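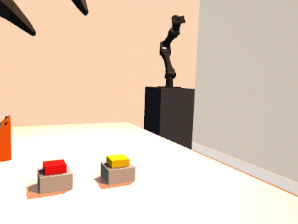 Hegyi
October 8, 2025

Finished the book on Hungary's foreign debt in the 1970s and 80s last night. Notes in this thread, mostly for my own use before the reading group gets to it in December.

The usual version is that Hungary borrowed in the West to keep shop shelves full, and the bill came later. The author says that's part of it. The larger part was trade terms after the first oil shock. Import prices went up faster than export prices and the gap was covered with bank loans.

Chapter 5 is the one to read if you only read one. It goes through how the planners expected to pay the loans back: buy Western machinery, make better goods, sell those goods to the West for hard currency. A lot of the machinery was bought. The sales mostly didn't follow.

Why they didn't is where I think the book is thin. It blames tariffs and farm protection in the European Community, and there's something to that, especially for beef. But quality and delivery times get a page and a half. Anyone who has read the factory files from those years will want more.

Good section on the national bank. The people there knew how short the maturities were getting and wrote it down. The memos are quoted at length, and the footnotes give box numbers, so you can go and check.

There's a table on page 74 that I've seen passed around on its own. Please read the paragraph under it. The figures are gross debt. Net debt tells a calmer story until the very end of the decade.

Joining the IMF in 1982 is handled well. No big drama, just a country close to running out of cash and a government in Moscow that didn't want it to join but wasn't offering money either.

One complaint. The comparison with Poland is spread over four chapters and never pulled together. Poland rescheduled, Hungary didn't, and that choice shaped what both could do after 1989. I had to make my own timeline to keep it straight.

It's long. 657 pages with the notes, and the index is poor. "Convertible currency" has one entry and it points to the wrong page.

Someone asked about price. The Rultelora hardcover is too expensive for most people. Ask your library to order it. A paperback is listed but I haven't seen a date.

Also asked: does it say anything new about East Germany? A little. There are some pages on the West German credits of 1983 and 1984, seen from Budapest, where officials were mainly worried about what it meant for their own borrowing costs.

Correction to the post on the IMF: the application went in during 1981, membership was 1982. I had the two mixed up in my notes.

Next on the pile is a shorter one on Yugoslav guest workers and the money they sent home. Will post when I'm through it.

3815 likes · 74 comments

We use cookies to keep you signed in and to measure traffic. Accept all · Manage settings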